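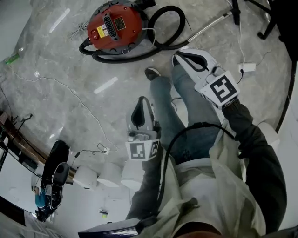

Looking after a polished stone floor: notes for the Watbridge evening, March

(Mic check. Ask if the back row can hear. Water first, then start.)

Hello everyone, lovely to see so many of you. I'm Selma Grgić and I look after floors. I've been doing it for 16 years and I still get a small thrill from a clean marble floor at seven in the morning, when the light comes in low and you can see every single thing you missed the night before!

Start with the confession. My first marble floor was a hotel lobby in Brustton and I cleaned it with vinegar, because my gran cleaned everything with vinegar. PAUSE. Anyone who winced knows what came next. Dull spots, dozens of them, all the shape of my splashes. Marble and acid don't mix. That goes for lemon and a fair few bathroom sprays too, so read the back of the bottle. If a drop lands on the stone by accident, blot, don't wipe.

Grit. This is the main bit of the talk, slow down here.

Most dull marble I get called out to has been scratched by feet. Sand comes in on shoes, people walk it about all day, and it works like sandpaper (pass round the two tiles, Loan has them, the cloudy one is from a doorway and the shiny one is from under a sideboard in the same house). So the dry clean matters far more than the wet one. Get the grit up before any water goes near it.

Which brings me to the canister vacuum. I love them! People think they're old-fashioned and I will argue with anyone over tea. The weight sits behind you, the wand goes right under furniture, and a hose lets you reach along the foot of a counter without shuffling the whole machine in. Things to say:
- soft brush head, never the beater bar
- look at the wheels. One stone stuck in a wheel will draw you a line across the whole room
- lift it over thresholds, don't drag it by the hose
- empty it before it's full, suction drops off well before you'd think

Cables. Pick them up first. Chargers, adapters, lamp leads, all the thin stuff that ends up on a floor in any room where people are busy. I used to vacuum round them and I left a tidy little outline of dust every time. Five minutes with a basket and everything goes in it, bottles and odd bits too. Stands and anything else with splayed legs get lifted and put somewhere else, because grit collects round the feet and the feet then grind it in.

(If time: the story of Darcy and the 66 drawing pins. If not, skip to water.)

Water. Less than you want to use. Flat microfibre mop, wrung out hard, neutral cleaner, clean water for the second pass. Ewurabena taught me to change the bucket as soon as I can't see the bottom of it, and I've never found a better rule. Work backwards towards the door. Dry with a towel if there's any hard water where you live, otherwise you get those chalky rings. Two buckets, one for cleaner and one for rinsing the mop. Show them mine.

Clothes, quickly. Apron with no metal buckles, soft soles, nothing in the pockets if you're kneeling. A dropped set of keys can chip an edge and a chip is a job for a stone mason.

Grey marble is kind about dust and very unkind about smears. Check it from low down, cheek nearly on the floor, looking towards the window. You'll look silly. Do it anyway!

Questions I usually get: steam mops (no), sealing (test with a drop of water, leave it a few minutes, see if the stone goes dark), wax (please don't).

Handouts are by the door. I printed 200, so take one for a neighbour. Tea is through on the left and Sihan has the biscuits.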